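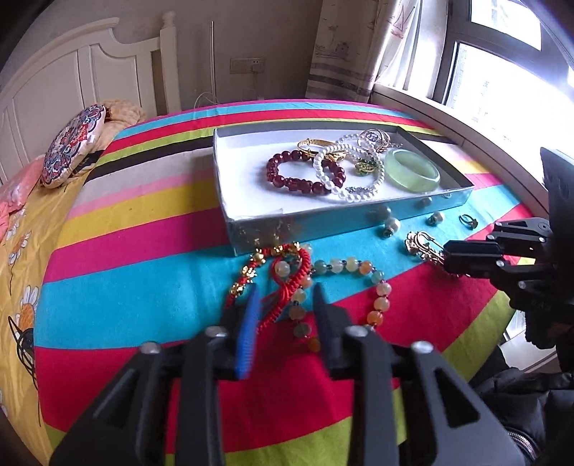 Two grippers at a jewellery tray on a striped bed cover, one of them holding a gold filigree earring.

Sorting jewellery is a poor test of strength and a very good test of everything else

By Bernadette Brannigan
21st August

Most claims about household robots are made on the strength of laundry and dishes. I think both are badly chosen. A towel forgives a grip that is two centimetres out. A plate is stiff, has a known shape and sits in a rack designed to present it. If we want to know whether a machine can do the chores of an ordinary bedroom, we should look at the jobs where the objects are small, mixed and tangled, and jewellery is the best of these I have come across.

Consider what the job asks for. A pearl bracelet looped through a bangle has to be lifted at one point while something else holds the bangle down. A fine chain lying along the bottom of a pile can't be seen for most of its length. A beaded bracelet changes shape as soon as it is touched, and the new shape depends on friction between beads, which no camera measures. A jade bangle is rigid but smooth and can crack if dropped. All of these may sit in one shallow tray, and the person who wants them sorted will describe the task in four words.

The usual parallel jaw is good at one thing, which is closing on an object whose width it knows. Picking up a single earring is within its reach. I don't dispute this, and the people who say robots can't handle small parts have not looked at a shop floor lately. At Verkthorpe, where I spent eleven years on assembly fixtures, we had machines placing parts smaller than a stud earring all day. They managed it with feeders, trays with a pocket for each part, and a fixed light. Take away the feeder and the pocket and the same arm was of no use to anyone.

A bed is about the worst surface you could offer it. The mattress gives under load, so the height of the object is not the height that was measured. Covers have folds. Bold stripes put a hard colour edge under half the pieces, and a turquoise band behind a green bead is not a kind thing to do to a segmentation model. Daylight from a window moves through the afternoon. A person deals with all this by pressing a fingertip down until it meets resistance and then dragging. Few grippers are allowed to touch the surface at all, as their controllers treat contact with the bed as a fault.

Two grippers help more than is generally admitted. Untangling is a two-handed job, and much of the published disappointment comes from setting one hand to do it. With a second jaw you can pin the bracelet and draw the chain out slowly. What the second jaw does not supply is the knowledge of when to stop. Eino Kettunen, who worked on the Kultov cell with me, put a force limit on the pull and found that the right value for a cord bracelet would snap a fine chain, and the right value for the chain would not move the cord. He ended up with a table of limits by object type. The table had 52 rows when I last saw it and it did not cover clasps.

Clasps deserve a paragraph to themselves. A lobster clasp wants one surface to hold the body, another to draw back the lever, and a third thing to present the ring. Flat jaws, with or without a rubber pad, offer two surfaces each and very little roll. I have not seen it done reliably on a loose necklace, and I would be glad to be sent evidence.

Somtochukwu Obi disagrees with me on all of this, and his case should be stated. He holds that hand-held grippers change the matter, since a person using the same jaws as the robot shows directly what those jaws can do. If a person can sort the tray with two fingers of metal, the hardware is adequate and what remains is learning. I accept the first half. The second leaves out that the person brings a shoulder, a wrist and forty years of knowing what a knot feels like through a tool. How much of that can be recovered from video and jaw width is an open question. My guess is a good deal for picking and placing, and rather little for untangling.

So my answer on the bedroom is a split one. Moving separate pieces from a cover into a tray: yes, slowly, with someone nearby, and I would let it try on costume pieces. Laying out a tangled tray by kind: no, and I would not expect it within the life of the machines now on sale. Anyone quoting a success rate for the second should also say how the pile was made. A pile tipped out by a researcher and a pile that has lived in a drawer for three winters are different problems, and I would like to see both reported.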